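The Patience of Tables

What it takes to show a machine how to set a place for dinner, by someone who can barely do it himself

By the time I got the spoon onto the mat I had been at it for most of the morning, and I had developed opinions about spoons.

The spoon belonged to Plotine, a small company in Clalldale that teaches robots to do the things most of us stop noticing at the age of six. The teaching is done by hand. You hold a gripper by its handle, a pair of fingers that open and shut when you squeeze, with a camera riding along to see what the fingers see. Then you set the table. You do it again. A computer somewhere studies your mornings and tries to work out what you meant by them.

I had pictured something grander. A headset, perhaps, or a glove with wires. Montri Suwannarat, who runs the sessions, handed me what looked like a salad server with ambitions and told me to pretend it was my hand.

"Whose hand is it really?" I asked.

"Rokodau's," he said.

Rokodau is the arm. It is bolted down in the next room and wears fingers of the same kind as the ones I was holding, so that whatever my borrowed pinch can manage, its pinch can manage too. That is the theory, and on good days it is also the practice. If I reach under a plate in a way only a human elbow could allow, Rokodau will try to follow me and stop halfway with a small, reproachful click.

The job that week was called Siriwan, after Suwannarat's aunt, who kept a restaurant and had views on forks. Siriwan has 9 steps, and the first is to approach the mat and do nothing. Fingers open, a little above the table, then wait. I failed this one more than any other. It seems I am unable to approach a place mat without wanting something from it.

"You're grabbing before you look," Suwannarat said, watching over my shoulder. "It'll learn that."

This is the unnerving part of the work. Rokodau learns the task, but it also learns you. An early teacher had a habit of tapping each cup twice before lifting it, and for the whole of June the arm tapped every cup twice. They had to record 319 fresh runs to talk it out of the habit. The teacher, I'm told, still does it at home.

Plotine had 2267 runs of table setting on file when I visited, and I asked to see some of the better ones. They are very dull. The fingers come in low over the wood, the mat sits there with its stripes, and a fork arrives without incident. Suwannarat regards these the way other people regard old ballet films. "Look at the wrist," he kept saying. I looked at the wrist. After a while I began to see it - a slight turn before the grip, so the pads met the handle flat - and after that I was no use for conversation.

There is another way to do all this, which is to drive the arm itself from a chair with a pair of joysticks. Plotine tried it for more than 3 years and still keeps the chair. It suits heavy or hot work, where you wouldn't want your fingers near the business end. For cutlery it was like writing a thank-you note with a crane. With the gripper in your hand you feel the table push back, and you slow down without being told.

My own runs were reviewed after lunch. Most were marked "usable," a word I have since tried to get into my annual appraisal. Two were thrown out because I had sneezed.

Late in the afternoon they let Rokodau have a turn. It lowered itself over the mat, opened its fingers and waited, for rather longer than I ever had. Then it picked up the spoon and set it down on the wrong side.

"That one's yours," said Suwannarat, and wrote it down.

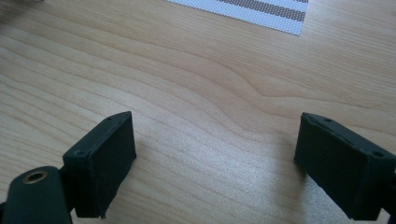

Page 26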